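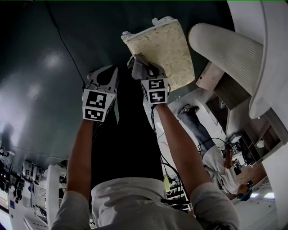

Two hand-held grippers and a food container, mid-session, seen from the head camera.

I've got a bit of a bee in my bonnet about demonstrations, so bear with me. For most of the last year the question I've been asked more than any other is how many hours of data we have. How many hours, how many episodes, how many objects. I answer, people nod or pull a face, and then we all move on to the size of the model. I can't remember the last time somebody asked me what the person holding the grippers was doing with their wrists.

And I think the wrists are where it's at! If you collect data the way we do, with a person carrying a gripper in each hand and a camera up on the head, everything the robot will ever know about handling a tub of food comes out of somebody's forearms. The tilt of the container, how far along the rim you clamp it, whether the other hand comes in to help or hangs back (ours hang back a lot, more on that in a minute). None of that shows up in an hour count.

Our Zutema set has 1,040 demonstrations of food container handling in it, recorded at two sites, Stonden and Rirkham. Same grippers, same markers, same written instructions, or so I thought. We trained one policy on each half and one on the lot, and I'd have bet my lunch on the combined one winning. It came last. Not by miles, but it came last on every container we tried, and the way it failed was so odd that I watched the clips over and over. It would reach in, take hold of the lower edge quite nicely, start to tilt, and then dither. Tilt a bit, come back, tilt the other way. It looked like someone trying to leave a party.

So I went and sat through recordings from both places, which I should have done at the start. The Stonden people grip low and tip the tub with one hand, and the free gripper stays up out of the way. The Rirkham people bring both grippers in and sort of walk the container round between them. Both are perfectly sensible. I do the second one at home with a roasting tin. But put them together with nothing to tell the policy which habit it's in, and you've taught it to change its mind halfway.

Now, the usual answer is that you need more data and the model will sort it out. Maybe it will. There are people I respect who say that variety is the whole point and that tidying up your demonstrations is a kind of cheating, and I do see what they're getting at. A policy that has only ever seen one way of lifting a tub is going to be in trouble the first time the tub is wedged in a corner. I don't want a robot with one trick.

What I'm arguing for is smaller than that. Write the habit down. We added a single label to each demonstration, one-handed or two-handed, and it took an afternoon and a lot of tea. Then we trained the combined policy again with the label fed in, and the dithering pretty much went away. It now does a bit better than either half on its own. It still makes a hash of very full containers, where anything crumbly wants to slide the moment you tip it, and I haven't got an answer for that yet. My hunch is that people slow down when a tub is packed and our recordings don't keep enough of that slowing down once we've trimmed them, but it's only a hunch.

The bit that bothers me is how close we came to missing it. The plan had been to get a third site going at Abu Hammour and simply pile the new recordings on top. We'd have had three sets of habits in the pot and a nice big number for the slides, and when the results came out muddy we'd have blamed the network or the cameras or the lighting. I've read a fair few papers that I now suspect did just that, and I may well have reviewed one or two of them kindly.

I'd like to see a paragraph in every one of these papers on how the demonstrators went about the job. Were they shown a way to do it, or left to find their own? Did they switch hands? Did they get lazier after lunch (I certainly did)? It needn't be long. You'd want to know the same about a cookery class.

Abu Hammour is still going ahead, by the way, in October. We've rewritten the instruction sheet for it and then argued about the rewrite, and at the moment it says to use whichever grip you like and tell us which one it was. I'd quite like to add a box for how full the tub is.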